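Router Firmware Flaw Exposed Admin Sessions, Researchers Say

Jun 17, 2023

A flaw in the remote management service of two Harau router models let an attacker on the open internet take over an administrator session without a password, according to an advisory released by the security firm Skurkeo. The vendor has shipped a fix, and owners are being told to install it by hand.

The bug sits in the code that issues session tokens. Each token was built from the device's uptime counter and a fixed value stored in the firmware image. The fixed value was the same on every unit of a given model. Anyone who unpacked a copy of the firmware could read it, and the uptime could be taken from an unauthenticated status page on the same port.

"Once you have both inputs, the number of possible tokens is small enough to try in a few minutes," said Zaid Tannous, who wrote the advisory. "The login form is never touched, so nothing appears in the failed login count."

An attacker with a valid token can change DNS settings, add port forwarding rules and load a modified firmware image. The last of these is possible on the older of the two models, which checks the length of an uploaded image and a checksum but no signature. The newer model rejects unsigned images.

Skurkeo found 2,105 devices answering on the management port during a scan in early June. The company said it did not attempt to log in to any of them and counted only those that returned the vendor's status page. Remote management is off by default on retail units. Most of the exposed devices were on address ranges used by Qaisi, a regional internet provider that turns the feature on for its support desk.

Qaisi said it has blocked inbound traffic to the port at the edge of its network and will push the update to customers in stages. It did not say how long that would take.

Evelien Baert, a firmware engineer at Harau, said the patched release draws tokens from the hardware random number generator and ends any session after four hours. The status page now requires a login. "Existing sessions are dropped when the update is applied," she said. "Users should change the admin password after the restart, not before it."
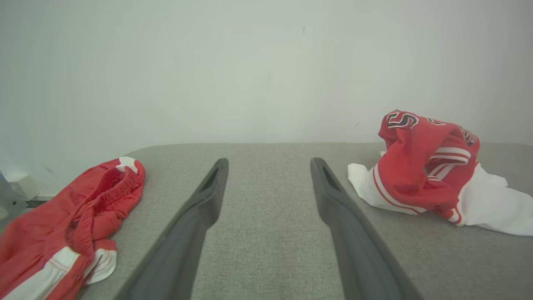
A pair of red shorts on a gray fabric-covered table, with two gripper fingers.

Devices sold under the Undero name use the same management code -- with a different fixed value -- and are also affected. A patch for those units is in testing. Until it is available, the advisory recommends switching off remote management and checking the DNS entries against those supplied by the internet provider.

Skurkeo said it has seen no sign that the flaw was used in attacks, though it noted that the routers keep their logs in memory and lose them at each restart. The company is holding back its test code until the Undero update is out.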